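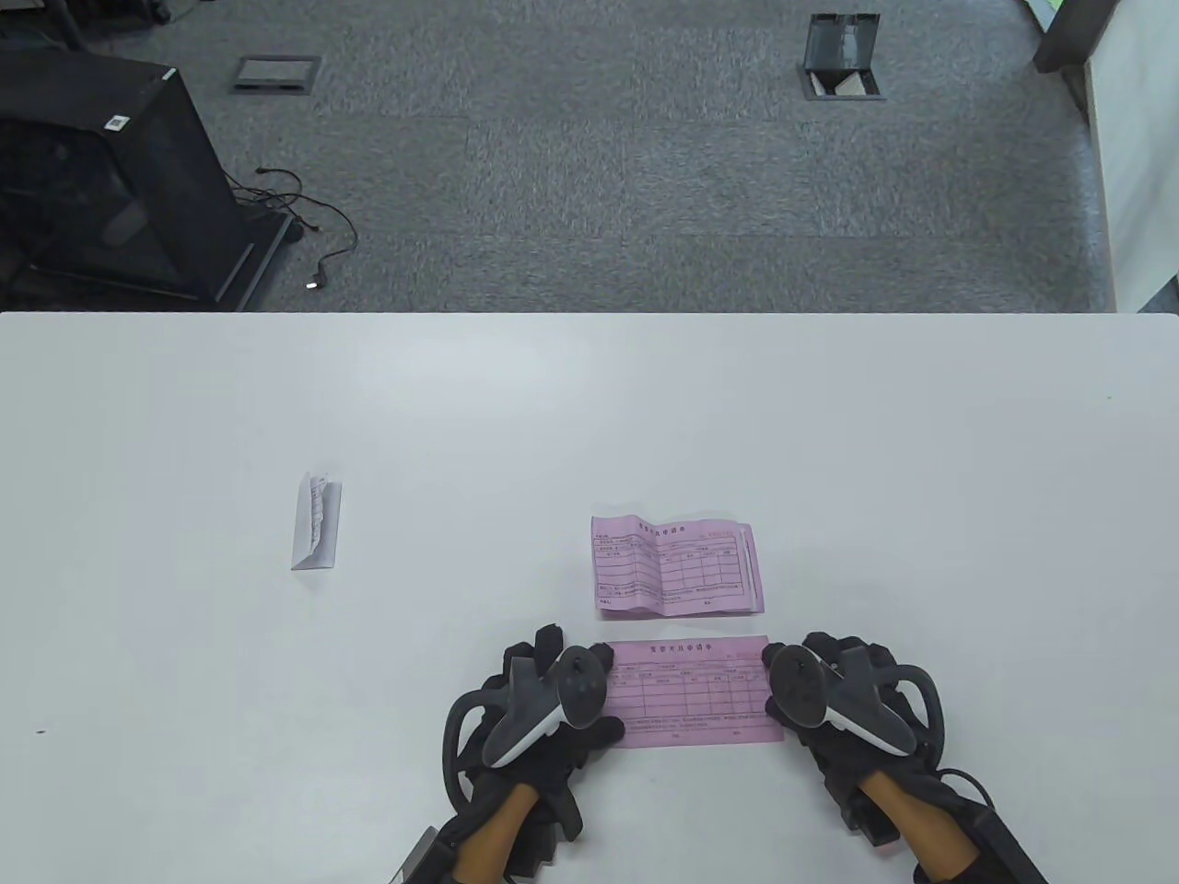 Form-handling station, head view. Pink form in hand, second pink form on the table.

4 min read

Ticket: finger channel drift in paper-handling episodes
Project: Pravora
Opened by: Shiyu Kang
Assigned to: Tomás Cronin
Opened: 1/27/21
Status: resolved, one follow-up open

Problem

During playback of the form-folding set, the right index and thumb channels do not close to the same value when the operator pinches a sheet. At the start of a session a pinch reads near full closure. Later in the same session the same pinch reads as half open. Wrist pose from the controllers looks fine all the way through. Head video looks fine. Left glove is not affected as far as I can tell.

The training job does not reject these episodes. It takes them, and the policy learns to approach the paper and stop short of gripping it. Guoqing Yin noticed this in the eval rollouts before anyone looked at the raw channels.

Steps to reproduce

Start recorder, run the normal open hand / fist calibration, record the fold task with pink and white forms. Do not recalibrate. Plot right index flexion against time for the whole session. Baseline moves upward and does not come back.

Cronin:
Reproduced on the Yan workstation with the current recorder build. First suspicion was the wrist strap, because a loose strap lets the glove shift toward the fingertips. Tightened it, same result. Swapped the cable on the right glove, same result. Put the old cable back.

Second suspicion was the controller pressing on the back of the glove. The operator has to keep hold of the controller while pinching paper, and the hand shape for that is not one the calibration covers. Asked Thắng Tôn to record three short takes with the controllers set aside and the tracking ignored. Drift is still there in all of them, same slope. So the controller is not the cause, though I would still like a calibration pose that includes it.

Kang:
Could it be the paper? The thin sheets need very little force, and the operator may be relaxing the grip as the session goes on. In that case the data is correct and we are reading it wrong.

Cronin:
Checked. Had Thắng make a full fist at the start and at the end of a take. The end fist reads lower than the start fist. A fist is a fist, so it is the channel and not the grip.
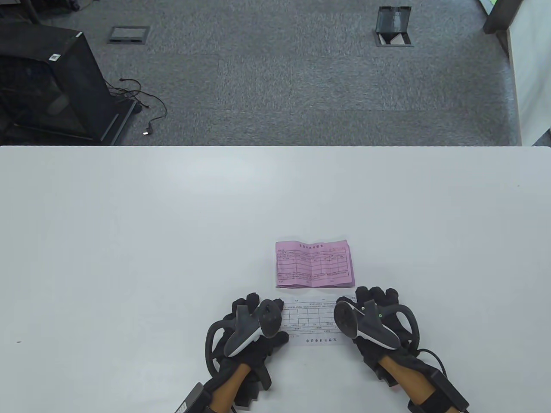

Moved on to the software side after that. The recorder applies a running minimum and maximum to each finger channel so that the range widens if the operator opens or closes further than in calibration. It was added in November for operators with small hands. The code never narrows the range again. One spike on the right thumb or index is enough to stretch the scale for the rest of the session, and every pinch after it is divided by the wrong number.

Spikes are present in the raw log. They line up with moments when the operator flattens a crease with the side of the right hand. The left hand does not do this in our task, so that explains why the left glove looked clean.

Hongjun Duan:
Was the raw stream saved for the affected sessions, or only the scaled one?

Cronin:
Both. Raw is in the Utitz archive under the session folder. Nothing has to be recorded again.

Fix

1. Running range turned off by default in the recorder config. Range is now fixed at calibration.
2. Median filter on raw finger channels before scaling, window of 3 samples.
3. Start and end fist added to the session script. The recorder compares them and writes a warning to the session log if they do not match.

Reprocessed 16 episodes from raw as a test. Right index baseline is flat in all of them. Shiyu went through the playback and the pinch closes when the fingertips meet the paper in the video.

Duan:
Please do not overwrite the old scaled files. Write the new ones next to them with a version tag. The Grernmont training job still points at the old path and I do not want it to pick up a mix - half old, half new is worse than all old.

Cronin:
Done. Old files untouched. Training path will be switched when the full reprocess is finished.

Kang:
Full reprocess finished, no warnings. Path switched. Guoqing restarted the job on the new set.

Resolution

Cause: adaptive range in the recorder reacting to spikes on the right glove. Not a hardware fault. The right glove stays in service.

Follow-up, assigned to Thắng Tôn: add a calibration pose with the controller held and thumb and index pinched on a sheet of paper. Low priority. Separate ticket to be opened once the session script is merged.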